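Zeltholm skittles

Zeltholm skittles, known to its players as boards and to their families by other names, is an indoor tabletop bowling game played in the river town of Redton and the villages around it. Two sides of four players take turns sliding flat disks down a long wooden alley at a cluster of pins. It is related to table shuffleboard and to several kinds of pub skittles, and followers of each regard it as a misunderstanding of their own game.

Origins

The game takes its name from Zeltholm, a ferry landing downstream of Redton where grain boats waited for high water. Waiting could last a week, and the landing had one inn. Local tradition holds that the first alley was a bar counter and the first pins were whatever had been left standing on it. The inn's account book, the oldest written source, mentions a charge for "boards and breakage" without saying which of the two cost more.

When the ferry closed, the game moved upriver to Redton with the people who had been running it. The Zeltholm inn was later pulled down. Four towns now claim to own its original alley, and the combined length of the surviving pieces is greater than that of the building.

Equipment

A regulation alley is 200 inches long and stands at waist height. It is made of hardwood strips glued edge to edge, planed flat and then dusted with fine cornmeal. The amount of cornmeal is set by the home side, and complaints about it make up most of the league's correspondence.

Nine pins stand in a diamond at the far end. The rear pin, called the bishop, is slightly heavier than the rest and counts double. Each player slides three disks per turn. A disk that leaves the side of the alley is "in the river" and scores nothing, and the player who sent it there is expected to go and get it.

Most alleys in use today came from the Tokarz workshop, which also made coffins and church pews. Tokarz alleys are prized for running true. The firm's own catalog listed them on the last page, after the kneelers.

Play and scoring

A match is played over ten rounds. Pins are reset only after all have fallen or the turn has ended, so a player who clears the diamond with one disk gets a fresh set for the second. The highest possible team score is far beyond anything ever recorded, and the rule book no longer bothers to state it.

The number 61 has a special place in the game. A side finishing on exactly that total is said to have "caught the ferry" and wins the match outright, whatever the other side has scored. The rule is thought to come from a misprint in an early scorecard. A motion to remove it is put forward at every annual meeting and is defeated every time, usually by players who have never caught the ferry but feel it is coming.

The Redton league

The Redton and District Boards League plays from November until the spring floods. At its height it had 600 registered players, a figure that included a number of people who had moved away and at least one dog. The trophy, a pewter ferry with a removable ferryman, has been without its ferryman for so long that the engraving now describes it as a barge.

The best-known club is Fimari, named after the cannery whose workers founded it. Fimari won the title nine seasons in a row and was accused of using cold disks, which are supposed to slide farther. An inquiry tested the idea and found no difference. The league banned cold disks anyway.

Fimari also holds the season scoring record, 1355 points, set in a year when two rival clubs shared a single alley and spent most of the winter arguing over who should sweep it. The club's supporters consider the record safe. Others point out that the season was two matches longer than usual — a detail left out of the plaque.

Revival and current status

Interest fell away once the cannery closed and several inns replaced their alleys with seating, which turned out to be more profitable and less noisy. A modest revival followed when the Redton library put an alley in its basement. Sessions there are open to beginners, and disks may be borrowed on an ordinary library card for up to two weeks. Fines apply.

The league's rule book was last amended on August 16, 2024. The chief change was a new definition of "sweeping," which runs to three pages and is already disputed.

See also: Table shuffleboard; Pub skittles; Bar billiards

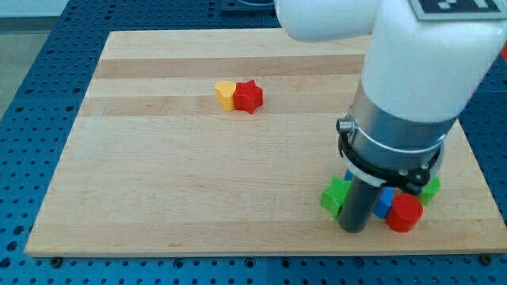 A board of glued wooden strips in lighter and darker tones.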